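Nunddale Home & Laundry Board > Clothes care > Folding

Thread: white tees, folds keep going lumpy at the bottom. help
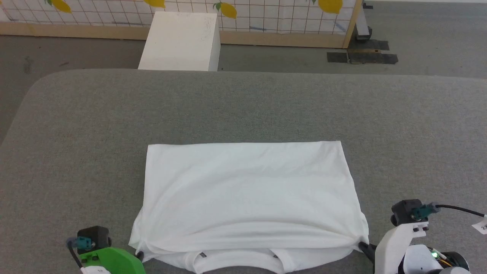 white tee on the padded table, mid fold, bunched up at the bottom

trudylock
ok so. I have a stack of plain white tees to get through, they're for the Cluvovside fun run in January, helpers wear them, they need to look decent on the table when people pick one up. Not fancy. Just flat.

Top edge comes out nice and straight. Then the lower part goes loose and wrinkly and I get that diagonal crease right across the middle of the panel. Every. time. Smoothing it with my hand moves the crease somewhere else. Is it the table? the shirt? me?

Thanks, Trudy

warrick_k
table. Padded is wrong for folding. Fabric grips it and you can't slide anything. Get a hard surface, kitchen counter, done.

elsie nepia
Disagree with Warrick. I fold on a blanket over the dining table and have for years, mine come out fine. Grip is GOOD, the bottom layer stays where you put it. On a slick counter the whole shirt travels.

Trudy your problem is the diagonal. Diagonal crease = one side pulled more than the other when you brought the fabric over. You can see the right side kicking out at the bottom too. Square that up first and half the wrinkles go.

warrick_k
a blanket is not a padded table but ok

elsie nepia
it's softer if anything??

ashton.e
used to work the floor at Furent, we folded tees all day long. What they had us do:

shirt face down, shake it first
smooth from the collar out to the sides, not top to bottom
sides in, sleeves back on themselves
THEN bottom up, and stop short of the collar
flip

Most people bring the hem up with air still under it, and it bunches. Run your forearm down the length before you lift anything. Forearm not palm, palm drags.

Also what are the two little dark things near the hem? tags? If those are sewn in the seam they'll hold the cloth a bit stiff right there and it won't lie the same as the rest.

trudylock
yes tags. Two of them, small, came that way from the supplier. Hadn't thought of that. Can I cut them out?

ashton.e
I wouldn't, if they're caught in the seam you'll open it up. Just fold so the tags end up inside. Nobody wants to see tags on the pile anyway

BarbP
Don't cut!! I cut one out of my son's gym shirt and the hem came down in the next wash. Seam ripper, good light, or leave it.

Question for Trudy, are you folding these straight from the dryer or have they been sitting in a basket? Cotton that sat in a heap overnight has creases set in it already and no folding method on earth will get them out. Take them warm. Or hang them in the bathroom while someone showers, then fold.

trudylock
umm. In a basket. Two nights maybe

BarbP
well there you go

elsie nepia
That's some of it but not the diagonal. Set-in creases go all over the place, that one's a diagonal line across the middle. It's tension.

warrick_k
or it's the table

elsie nepia
Warrick.

warrick_k
look I'm just saying. Try one on the counter, one on the padded thing, same shirt. Costs nothing.

trudylock
ok fine will try both tonight, kids are out. How big should the finished fold be btw? The crate I've got is 20 inches long inside and I wanted two piles side by side.

ashton.e
then keep each one about as wide as a magazine, maybe 8 inches across, 9 and they'll rub. Cut a piece of cardboard to that width and fold the sides in around it, slide it out before you bring the bottom up. Shop trick, we had plastic ones. Cereal box works but goes floppy after a while, use something stiffer

BarbP
Second the cardboard. I've got one from the back of a picture frame, still going. Do NOT put it in with the hem already up, it snags and you start over.

elsie nepia
I never use a board, I find you end up with a hard edge line at the sides. Fine for a shop, for me it looks like a shirt out of a packet. Matter of taste I guess

ashton.e
they're meant to look like out of a packet tho, it's a handout table

elsie nepia
fair

warrick_k
how many shirts is this anyway

trudylock
don't ask. Run has over 500 people, thank god only helpers get a shirt. Enough that I'm not ironing them

BarbP
Don't iron. If one is really bad flick water on it, smooth it by hand, leave it flat while you do the next few. By the time you come back it's relaxed a lot.

And stack them no more than 6 high while you work or the bottom ones slide out sideways. In the crate it doesnt matter, the walls hold them.

trudylock
right. Back from the great table test.

Counter: slid around, like Elsie said. Had to hold the collar down with a jar. But the bottom part did lie flatter, so point to Warrick.
Padded table: stayed put. Pulled both sides even before lifting and NO diagonal. Bottom was still a tiny bit puffy till I did Ashton's forearm thing, then good.
Tags inside: way better, wish I'd done that from the start.

Did a few with cardboard as well. Neat but slow for me, I kept losing the cardboard under the shirts. Might get quicker.

Sticking with the padded table, my back likes it better, the counter is too low.

warrick_k
flatter on the counter. noted for the record

elsie nepia
and slid around. also for the record

BarbP
Glad it worked Trudy. Did you do the warm ones or the basket ones?

trudylock
basket ones, with a bit of water. The rest are going back in the dryer for ten min tomorrow with a damp washcloth, saw that in another thread. Anybody tried it? Does it leave wet spots

ashton.e
works, wring it out really well. Take them out one at a time and leave the rest in, otherwise you've just made another basket pile

BarbP
and sizes!! sort by size before you fold, the neck labels are a pain to check once they're in the crate. I do a strip of masking tape on the side of each pile, S M L

trudylock
ugh I've already done a bunch mixed. Ok. Resorting. Tape on the shopping list

elsie nepia
Fold the larges first, they take the longest and you'll be sick of it by the end

trudylock
sick of it now lol. Will post how the crate looks when it's packed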